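Fengate Community Help
Home | Browse topics | Ask | My posts | Sign in
Search posts, places, people... Go

Robot arm demo at the Flistthorpe open day -- worth it with kids, and do you need to book?

My daughter's class got a flyer for the open day at the Flistthorpe technical center in May. It lists a robot arm demonstration in the main building and a "simulation room" upstairs. She is nine and likes building things. I know nothing about any of it. Is the demo something you can walk into, or do you have to reserve? How long does it run? And is the simulation room just people looking at computers? We would be coming on the 16 bus, so I would like to know if an hour and a half is enough. Thanks.

Posted by fengate_parent

marlowe849

We went last year. You don't book for the arm demo, you line up by the double doors on the ground floor and they let people in when the last group comes out. Each showing was 16 minutes. The first one was at 10 a.m. and the line was short. By noon it went back to the coffee stand.

The arm picks up small things and puts them down somewhere else. It is slower than you would think. There is a rail and children under six have to stay with an adult behind it. They took questions at the end, and most of them were from kids, which the staff seemed fine with.

An hour and a half is enough for the demo and one other room. It is not enough if she wants to do the workshop, because that has its own sign-up sheet at the front desk and it fills early.

Parking is bad but you said bus so never mind.

dunlin_r

its good, go. bring a snack, the stand ran out of everything but tea

Prunent Lane Reader

I'll answer the simulation room part since the others skipped it. Yes, it is people looking at computers, but it was the part my two talked about on the way home. The room holds 172 people if you believe the sign on the wall, and it felt half that size.

They run a program that draws a robot arm and a table and works out how the arm would move. The person giving the talk said they try a task there first and only move to a real arm when they are happy with it. If it knocks something over on the screen, they start the task again and no one has to sweep up. The arm on the screen was a plain black one bent over an orange-brown table, with a bright cyan piece up at the gripper. Even the shadow of the arm gets drawn on the tabletop.

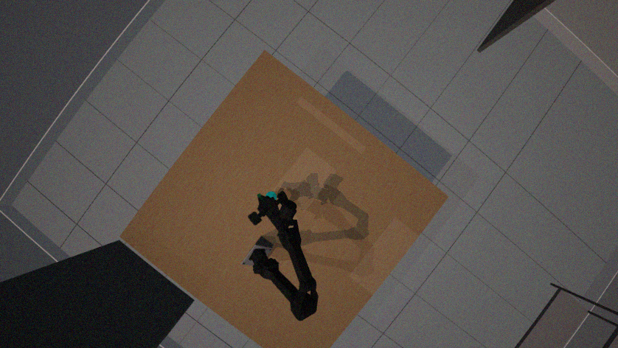 What to do when you get there

Go to the front desk first and ask about the workshop sheet. Then do the arm demo while the line is short. Leave the simulation room for last -- it has chairs, and you can walk out whenever you like. The talk repeats every half hour.

One correction to the post above: they were asking for adults with kids under eight when we went, so check the flyer. The elevator is at the far end, past the Wu Room, if anyone in your group needs it.

Contact us | Copyright Fengate Community Help | Back to top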